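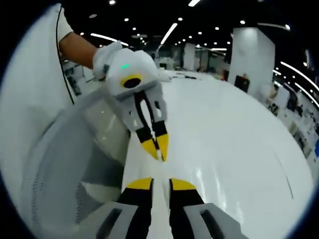
Poste 2, pinces à main gauche et droite au-dessus de la table, voyant vert allumé sur la gauche.

Projet Redevine, lot maintenance des pinces
Note d'avancement au financeur, 17 janvier 2026
Rédaction : équipe atelier, site de Brurkasholm

Rapport court, on sort de deux semaines chargées. Les annexes chiffrées suivent par le canal habituel. Période couverte : de début décembre à aujourd'hui.

Où on en est

Poste 2 remis en service. Poste 3 en attente de pièces, démonté à moitié. Le premier poste tourne sans interruption depuis la dernière note, rien à signaler sauf un câble changé.

Heures d'utilisation cumulées sur la période, tous postes : 468. On visait plus, l'arrêt du poste 3 explique l'écart. Dépenses de pièces dans l'enveloppe, voir plus bas.

Ce qui a été fait sur le poste 2

Le problème de départ : les deux doigts de la pince gauche ne se refermaient plus dans l'axe. Pointe contre pointe en haut de course, décalage visible à l'oeil nu en fin de fermeture. Les opérateurs compensaient au poignet, et forcément les enregistrements s'en ressentaient. Petites pièces mal prises, reprises à répétition, séances à jeter.

Premier réflexe, changer les embouts jaunes. Mauvaise piste. Les embouts neufs montraient le même décalage dès la première fermeture. On a perdu une journée là-dessus, autant le dire.

Ensuite démontage du corps gris. Jeu dans le guidage du doigt côté opérateur, vis de butée desserrée, filet abîmé sur les premiers tours. La vis avait été remontée sans frein filet lors de l'intervention précédente (c'était nous). Corps remplacé par celui du stock, vis neuves, frein filet moyen partout, serrage à la clé dynamométrique réglée selon la fiche Pirihi.

Remontage des doigts noirs, puis des embouts. Contrôle de fermeture au jeu de cales, sur toute la course, à vide. Puis même chose en charge légère avec les cubes mousse. Résultat conforme sur les deux pinces. La droite n'avait rien mais on l'a passée au même contrôle pour avoir un point de comparaison, et on a bien fait : son ouverture maxi était réglée un peu plus large que la gauche. Recalée.

Procédure de mise en route, version en vigueur

On la recopie ici puisque le financeur l'a demandée dans son dernier retour. C'est la version affichée au poste.

Table dégagée sur toute la zone de travail, outils repoussés au fond. Essuyage au chiffon microfibre, pas de solvant sur le plateau brillant, il marque.

Gants blancs aux deux mains. Gants propres, changés à chaque séance.

Mise sous tension de la pince gauche, attendre le vert fixe. Puis la droite. Jamais les deux en même temps, l'appairage se mélange et il faut tout reprendre.

Trois fermetures complètes à vide, lentes. Regarder les pointes. Elles doivent se rejoindre sans se chevaucher.

Présentation des pinces face à face, l'une au-dessus de l'autre, jaune sur jaune. Tenir la position le temps que l'enregistrement démarre. C'est ce geste qui sert de repère de départ pour aligner les deux flux côté Varnley. Si la séance commence sans lui, elle est rejetée à l'import.

Fin de séance : même geste, arrêt, pinces reposées sur leur support, doigts ouverts. Pas posées à plat sur la table, les embouts prennent un pli.

Noter dans le cahier tout ce qui sort de l'ordinaire, même un bruit.

Entretien courant

Périodicité revue à la hausse. Avant, contrôle des vis une fois par mois. Maintenant toutes les deux semaines, plus un contrôle systématique après chaque chute. Les chutes n'étaient pas notées jusqu'ici, elles le sont depuis décembre. Il y en a eu une sur le poste 2 (pince droite, tombée sur le sol, pas de dégât constaté, contrôle fait dans la foulée).

Nettoyage des optiques à la soufflette puis papier optique sec. On a trouvé des traces de doigts sur une lentille en début de période, images voilées sur toute une série. Série retirée du lot livré.

Embouts : usure normale sur les bords d'attaque. On les change par paire, jamais un seul. Un embout neuf en face d'un embout usé donne une fermeture bancale, même quand le corps est bon. Stock actuel 132 embouts, commande de renouvellement à prévoir avant l'été au rythme actuel.

Batteries : deux éléments en fin de vie, mis de côté et étiquetés. L'autonomie chutait en milieu de séance sans prévenir. Le voyant passait du vert à rien du tout, pas d'étape intermédiaire. Pirihi confirme que c'est le comportement prévu avec ce micrologiciel, une alerte de batterie basse arrive dans la prochaine version. Pas de date ferme. En attendant, rotation des batteries à chaque pause, chargées ou pas.

Étalonnage

Refait sur le poste 2 après remontage. La mire est posée toujours au même endroit, repérée par un adhésif fin sur le plateau. Premier passage refusé par le logiciel, erreur trop forte en bord de champ. Deuxième passage pareil. Cause trouvée : reflet de l'éclairage du plafond sur le plateau, juste sur un coin de la mire. Décalée d'une main vers l'opérateur, adhésif déplacé d'autant, troisième passage bon. Valeurs archivées avec l'ancien jeu.

On garde l'ancien étalonnage pour les séances d'avant la réparation. Attention à ne pas mélanger, les fichiers portent presque le même nom. Varnley a été prévenu et a ajouté une vérification à l'import.

Pour le reflet, solution durable à choisir. Soit une nappe mate sur la zone utile, soit une rangée de luminaires éteinte pendant l'étalonnage. La nappe est moins chère mais change l'aspect de la table dans toutes les images, donc il faut l'accord du côté données. Question posée, pas de réponse à ce jour. On penche pour les luminaires.

Poste 3

Panne différente. La pince gauche perd la liaison au bout de quelques minutes, se reconnecte, reperd. Câble changé, sans effet. Carte échangée avec celle du poste 2 pendant que celui-ci était à l'arrêt : la panne a suivi la carte. Donc carte à remplacer, commande passée chez Pirihi en décembre, délai annoncé puis repoussé. On relance chaque semaine.

Pendant ce temps le corps du poste 3 a servi de banc pour vérifier le frein filet. Pas de desserage constaté après une série longue d'ouvertures et fermetures. On ne conclut pas trop vite, la série était faite à vide.

Les opérateurs prévus sur le poste 3 ont été répartis sur les autres créneaux. Planning serré mais tenu. Quelques séances décalées en soirée.

Budget, pièces

Corps de pince : un consommé, un recommandé. Carte : une commandée, facture pas encore reçue. Embouts et visserie : sur stock. Outillage : la clé dynamométrique était prévue au budget initial, rien à ajouter.

On reste sous l'enveloppe pièces de la période. Par contre la ligne transport va déborder si la carte part en express. À valider avec vous avant de cocher la case, merci de répondre vite sur ce point.

Difficultés

La documentation du fabricant ne donne pas les couples de serrage pour les vis de butée, seulement pour les vis de fixation du corps. On a obtenu la valeur par téléphone puis par écrit, fiche complétée. Elle est jointe en annexe.

Une seule personne formée au démontage complet sur le site. Quand elle est absente tout attend. Une deuxième formation était prévue en décembre, annulée faute de temps. Reprogrammée pour la réception de la carte, on fera la formation sur le remontage du poste 3, ça évite de bloquer un poste exprès.

Cahier de poste encore mal rempli. Certains jours rien, d'autres une page. On a mis un modèle avec des cases, c'est un peu mieux depuis.

Suite

Réception carte, remontage poste 3, étalonnage, puis 2 jours d'essais avant reprise des séances.

Décision sur l'éclairage.

Contrôle des vis sur les trois postes, même jour, mêmes outils, pour avoir une base commune.

Passage au frein filet sur le premier poste. Il faudra l'arrêter une demi journée. On le fera quand le 3 sera revenu, pas avant.

Mise à jour de la procédure affichée, avec la nouvelle position de la mire et la rotation des batteries. Le texte est prêt, reste à l'imprimer et à enlever les anciennes feuilles (il en traîne une derrière l'armoire du fond avec les valeurs de l'an dernier).

Demandes au financeur

Accord pour le transport express de la carte.

Accord de principe pour un corps de pince supplémentaire en réserve. On n'en a plus depuis la réparation et celui qui est recommandé va directement remplacer celui qu'on a pris. Si un deuxième poste lâche avant la livraison, on s'arrête.

Report de la livraison du prochain lot de données, à caler sur la remise en service du poste 3. Les séances du poste 2 enregistrées depuis la réparation peuvent partir tout de suite si besoin, elles sont déja triées.

Annexes : fiche de serrage complétée, relevé de contrôle des pinces poste 2, valeurs d'étalonnage avant et après, copie de la commande Pirihi.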